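分类：工作台规范 / 标记与清场 / 实验室记录本
九月 星期二 上午
记录：台面组值班

一、本次工作范围

今日工作为台面分区标记的复核，并据此修订《协作工作台准备与清场细则》。细则第二稿自上季度起在Relano工位试行，Rorkholm工位尚沿用旧稿。两处工位的记录格式不一，汇总时多次出现同一区域两种叫法，此次一并统一。

本记录供组内及Bekmont方面的同事查阅。文中“台面”均指机械臂可达范围内的灰色工作面，“标线”指台面上的蓝色胶带，“分区”指由标线隔出的区域。编号自腕部相机画面左上起，按顺时针方向为一区、二区、三区、四区。旧稿按操作员站位编号，换边操作时左右颠倒，自本稿起废止。

二、清场要求

1. 每一批任务开始前，台面上不得留有任何物件，包括上一批的工件、擦拭布、笔和标签纸。清场由当班操作员完成，另一人复核，两人分别在登记表上签字。

2. 复核以腕部相机画面为准，目视检查作为补充。操作员站在台侧时，视线与相机视角相差较大，单凭目视不足以签字。

3. 相机复核时，机械臂停在预备位，速度限制保持开启，急停按钮应在复核人伸手可及之处。

4. 清场画面存入当批目录，不裁切，不调色，不补光后重拍。画面偏暗的，如实注明。

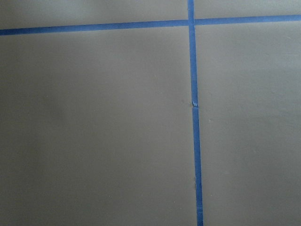 5. 标线只用于划分区域，不承担定位功能。任何程序不得以胶带边缘作为坐标基准。需要基准的任务，一律使用经过校验的标定板，用毕收回。

6. 标线允许由多段胶带接成。接头处应压平，翘边应剪除或更换。是否更换由复核人判断，判断依据写入备注栏，不得只写“正常”二字。

第6条在试行中争议最多。旧稿要求每条标线必须为整段，理由是接头可能钩住软质工件。Bajwa项目组提出，整段更换往往连带扯动相交的另一条标线，重新贴线之后分区边界发生移动，前后两批数据便无法按区比较。组内讨论后采纳了该意见：接头可以保留，但必须登记位置，并注明有无翘起、错位、起皱。登记的目的在于使后来查阅数据的人知道当时台面的状态，而不在于追究贴线人的责任。

三、今日复核情况

竖向标线由上下两段接成，接头处两段略有错开，可见浅色毛边及微小翘起。下段靠近画面底部的左侧边缘有一处小褶皱，露出浅色细边。两线交叉处贴合整齐，画面中未见缺口。横向标线与画面上缘不平行，左低右高，这一点不作为缺陷登记，细则对标线与画面的夹角没有要求。

台面为哑光灰色，光线散而不匀，左下角明显偏暗。三区靠近竖线接头的位置右侧略偏下处有一浅色小点，仅凭画面无法判断是附着物还是面层上的痕迹，列入待查。按第1条，未查明之前不签署清场合格，由下一班擦拭后重新取图比对。

分区面积相差较大，下方两区远大于上方两区，且二区在画面右侧收窄。此前有程序默认四区等大，抓取点随机分布时对二区取样过密。该问题属于程序参数，不属于台面问题，已另行提出修改，在此只作记录：凡涉及分区取样的程序，应读取当批登记的分区边界，不得写入固定值。

登记表编号2593，清场项共13条，今日逐条填写，其中待查一条，即上述浅色小点。

四、关于标线状态的登记写法

此前各班登记用语不一，“翘了一点”“还行”“老地方”等写法均出现过，隔周再看无法还原。自本稿起按以下写法登记：

位置：写明所在标线（横向或竖向），以及相对于交叉处的方位。
性状：从错位、翘边、毛边、起皱、撕裂中选择，可多选。
程度：写明画面中可见或仅隐约可见。对焦不清者不得推断程度。
处置：保留、压平、剪除、更换，四者择一。
复核：签字，并注明所依据的画面。

同一处性状在不同画面中清晰程度不同时，以较清晰者登记，另一幅同样存档，不得删除。画面略有失焦并不构成剔除理由，但登记中应写明。

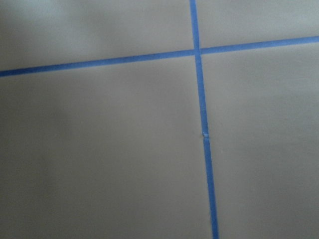 台面组 值班记录 ｜ Relano工位 ｜ 九月

五、与安全规程的关系

本细则不替代设备安全规程。清场合格仅表示台面满足任务开始的条件，不表示机械臂周边区域可以进入。人员进入可达范围之前，仍须按规程停机、挂牌、确认。

以往有同事将“台面已清”口头传达为“可以进了”，两者含义不同。自本稿起，交接用语固定为“台面清场已签”和“设备已停机”，分别传达，分别应答，不得合并，不得以手势代替。交接双方如有一方未听清，重复全句。

更换标线属于进入可达范围的作业，必须在停机状态下进行。严禁利用任务间隙，在机械臂处于预备位时伸手按压胶带接头。Rorkholm工位的同事请特别注意此条，旧稿对此没有规定，转用新稿时应先完成宣读，再启用新表。

六、更换标线的步骤

停机并挂牌后，先取一幅更换前的画面。取下旧胶带时沿标线方向低角度缓慢揭起，避免损伤面层。残胶以无绒布蘸清洁剂擦净，待干后再贴。新胶带宽度与旧胶带一致，颜色仍用蓝色，不得临时以其他颜色代替，分割程序的阈值是按现用颜色设定的。贴好后再取一幅画面，与更换前并列存放，分区边界重新测量并写入当批目录。

交叉处的叠压次序也应登记。若两条标线先后更换，上下关系可能改变，叠压部分的色调随之变化，对按颜色识别标线的程序有影响。画面中分辨不出上下关系的，写“未能分辨”，不得凭印象填写。

七、待办

（一）浅色小点擦拭后重新取图，由下一班签署。
（二）竖向标线接头本次处置为“保留”，下次复核时重点查看翘边有无变化。
（三）褶皱处压平，须在停机后进行。
（四）本稿送Bekmont征求意见，反馈期满后定为第三稿。
（五）登记表第25页的旧编号示意图撤下，换用新图。

评论（3）

工位B班：第四节的“程度”一栏建议增加“画面未覆盖”。相机位姿变动后，有时接头不在画面里，现在只能空着，复核时容易被当成漏填。

台面组回复：意见合理，拟列入第三稿。在此之前请在备注栏写明“画面未覆盖”，不要留空。

Bajwa数据整理：我方目录827批之前的数据均按旧编号，请问是否需要回改？若只在目录说明里加一行对照关系，我们这周就可以完成。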